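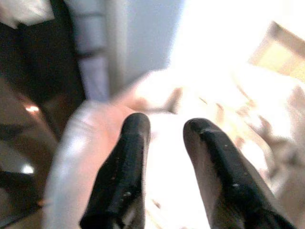 January 17, 2021

Arm rebuild, laundry job, continued. I came down meaning to do an hour on the wrist wiring and stayed until my tea had gone cold twice, so these notes are longer than they should be.

Beatrice Kioko and I have been at this since November, when we agreed that the arm ought to be able to put washing in a basket before we ask it to do anything cleverer. The Clotano controller is back in after its holiday on the bench, with the new settings Beatrice sent over. I like them very much! The old ones made the fingers snap shut, and thin cloth would squirt out sideways like a bar of soap. Grip force is now set to 25 and closing speed to 20, and I've written both on the tape inside the lid so that we stop arguing over what they were.

Cloth is a funny thing to work with. I spent years on brackets and wooden blocks, and they stay the shape you left them, but a sheet has a new shape every time you let go of it. Pale things in strong light are the worst of the lot - the wrist camera sees a big white glow with two black fingers in it, and the folds we want to pinch fade away. I tried the Hotus exposure script with the limit lowered to 79 and the creases came up a bit better. I'd like to try it again in the evening under the lamp before I say it's worth keeping.
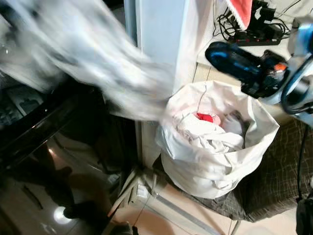
White cloth on the move by the hamper, gripper at the right.

The soft hamper stays for now. Ok-hee Song thinks a stiff crate would be easier, and she's probably right, as a floppy rim never sits at quite the same height, but people have soft hampers at home and I'd sooner find the trouble early. I did say we could borrow her crate for the timing runs.

Odds and ends, mostly for Beatrice:

The Swai logger threw error 3496 again when I unplugged the wrist camera with the program still running. My own fault, but it ought to cope. Restarting clears it.

Finger pads need a wipe and a proper look under the magnifier. There are pale specks on them and I can't tell whether it's lint or wear.

The cable down the side of the arm wants another clip near the elbow. I've got some in the Wekden tin, second drawer, under the sandpaper.

Next time: the lamp test, then the same cloth with the grip force a touch lower. Please leave the settings alone until I've done that, and help yourself to the biscuits.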